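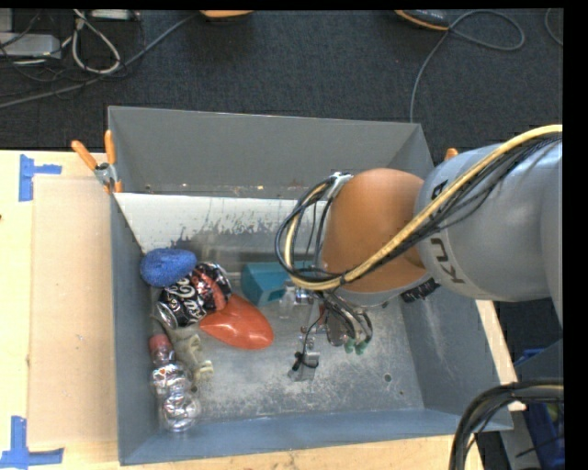 Orange arm, gray bin.

Ok quick one because I have to be out the door by 6:30 and if I don't write this down now I won't.

Finished The Salt Ledger last night. Beverley Bloxham. Historical novel, came out in November, 246 pages, which is short for her. Sipho Mabaso lent it to me with a sticky note on the front that said "skip the prologue." I did not skip the prologue. Should have.

So. Palma, the island one, late 1700s. A girl named Imura keeps the books for her uncle's salt warehouse. She's fourteen at the start. Uncle can't read but doesn't want anyone knowing it, so she sits behind a curtain and whispers him the numbers while he does business with the captains. Great setup. I was in by page 11.

Then the uncle dies (not a spoiler, it's on the back cover) and there's a ledger missing, and everyone from the harbor master to the priest wants it for a different reason, and Imura is the only one who knows what was in it. All of it. In her head. The middle of the book is basically people being nice to her and her working out which ones mean it.

What I liked: the work. Bloxham lets you watch somebody do a job. Weighing, tallying, catching the wet sacks that some captain is trying to pass off as full weight. There's a chapter that is nothing but one long day of unloading a ship and I read it twice. No plot in it to speak of. Imura's hands crack from the salt and she has to hold the pen in her fist, and that comes back later on in a way I wasn't ready for.

Also liked the aunt. The aunt is awful. More aunt please.

Didn't like: the prologue. It's set sixty years later, with a old woman on a balcony remembering things, and it gives away who lives. Why. Also the romance with the mapmaker, who shows up, has green eyes, draws a coastline, leaves. He could be lifted right out. Chantelle Venter disagrees with me about this, she says the mapmaker is the whole point becuase he's the first person who asks Imura a question that isn't a number. Fine. That's a good reading. I still think he's a coat on a hanger.

The dialogue is plain, no thee and thou stuff, which I know bugs some people. Doesn't bug me. They'd have been speaking Mallorcan anyway so it's all translated in a sense. I would rather have plain talk than everybody sounding like a church play.

There's an author's note at the back and it's worth your time. She says the warehouse is made up but the weights cheating was common as dirt, and that she started with a different book entirely, about the uncle, and got 200 pages in before she saw the girl behind the curtain was the one she wanted. You can kind of feel that. The uncle is very solid for somebody who's dead by chapter four.

If you read The Bellfounder's Wife and thought it was too slow, this one moves faster. If you liked it slow, you've got the unloading chapter.

Is it YA? The library has it shelved there. I'd hand it to a thirteen year old, sure. One rough scene with the harbor master in the second half, nothing graphic, but it's tense and I put the book down and went and made toast.

Other stuff on the pile:

Skuvinitz by Ľubomír Halás. Translated. A village, a flood, a feud over a mill. I'm maybe a third in and there are so many cousins. I've started a family tree on the back of an envelope and had to tape on a second envelope.

Tumelo Msimang's new one, Omitz Road, which I've been saving. Not sure what for. A long weekend I guess.

And I am still, still, on that giant siege trilogy. 1,637 pages if you add up all three. I'm in book two. They have been out of flour since Easter.

Book group is Thursday at Chantelle's, same time as always, we're doing the Bloxham so come ready to fight about the mapmaker. Sipho is bringing the folding chairs. I said I'd bring something salty, for the theme, so probably just pretzels.

Comments are back on by the way. I had turned them off by acident and thought you were all being quiet.

Gotta run, more on Skuvinitz when I get past the wedding.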